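Teleop demos: book stack keeps ruining my episodes

gundari_yam
Posted 2/7/24

Hi all, third week of collecting demos on a two-arm setup and I could use some opinions. The task is dull on paper: take the top book off a stack of two and put it on the shelf at the back left. I drive both arms remotely, one controller per hand, and I've got 281 episodes saved so far. I'd call 62 of them good (ugh).

My trouble is the first two seconds. I come in with both grippers, one from each side, and if I push even slightly harder on the right, the whole stack walks across the table.

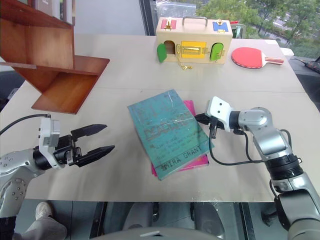

I've tried slowing way down, but then the episodes get long and full of little hesitations, and the policy learns to hesitate too! It'll hover over a book forever. So do I keep the slow ones or toss them?

barua54
Toss them. Hesitation is poison. I'd take 54 crisp demos over a big pile of mushy ones any day.

hendrik_w
Disagree with barua54, at least partly. Slow is fine, stopping is what hurts. We trimmed the dead time at the start of each episode and kept everything else, and the hovering mostly went away. Are you looking at the table or the wrist view when you close the fingers?

gundari_yam
Table view mostly, I only glance at the wrist. My brain can't do both, lol. I did go back through the wrist views last night, though, and you get a much better idea of where the fingers are compared to the edges of the books.
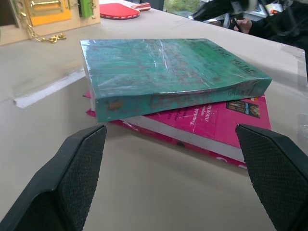 Wrist view, fingers open, teal book on top of the pink one.

hendrik_w
Then practice on that view for an afternoon, nothing saved. It feels awful for an hour and then it clicks.

Janaka B
Has anyone suggested just grabbing the arm and moving it by hand? We do all our contact stuff that way and you feel the book start to slide before you'd ever see it.

barua54
With two arms? You'd need two people, and then both of them are in the camera view. No thanks.

Janaka B
We do one arm at a time and it's OK. Slower, sure. I still think feeling the force beats any screen.

gundari_yam
I'd try it for the push part, but I don't want half my data with somebody's elbows in it. Going to trim the starts first and do the wrist view practice. Also, do you all keep the failed ones? I have a folder of slides and drops and can't bring myself to delete it.

hendrik_w
Keep the ones where you recover. If the stack shifts and you fix it, that's a great demo.

barua54
ok that one I agree with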